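Gira opens second distillery for caraway oil in Banport

Gira, producer of essential oils for food and perfume makers, has started its second distillery in Banport in June. The new site works only with caraway seed, bought from over 100 farms in the hills near Skuten.

The seed is crushed in the morning and goes into the still within two hours. This way the oil keeps its fresh, sweet note – the one our customers ask for most. 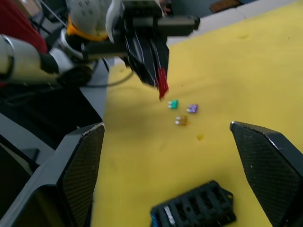
## Samples and orders

The first lot, number 1046, is now ready for shipping. Havlíček takes care of sales to bakeries and spirit makers, and Gira supplies perfume houses directly. Samples come in small glass bottles, with the analysis sheet in the same box. Please write to the Banport office and name the use you plan for the oil.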